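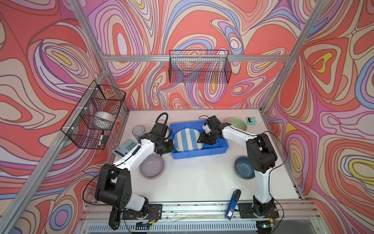

Tilulwood, back bench – April, late afternoon

The new wall prints are up in the Manurung cell, and I have to say I've grown rather fond of them! Carolina chose the red and purple swirls as the loudest of the lot. What we want to know is whether the policy still finds a dish when the background is shouting at it, having learnt everything it knows against plain grey walls (some 2,000 demonstrations, all told, and bless Sugeng for sitting through so many of them).

Today was the plate and tray task, both arms, the striped plate in the blue tray and the bowls left out as clutter. We managed 90 runs before tea. My feeling, before doing any proper sums, is that the right arm copes nicely and the left one dithers over the plate for a good while before it commits. Seven runs I stopped by hand when the left wrist kept twisting the same way – I'd like Carolina to look at the joint logs for those.

Checkpoint was 664, the one trained without colour jitter. Tomorrow the jittered one gets the same walls and the same starting layout, so please leave the calculator and the cup where they are, even if you're itching to tidy. Sugeng, the Rarkitz logger needs restarting before you begin, and I've still to copy today's runs across to Jeltau.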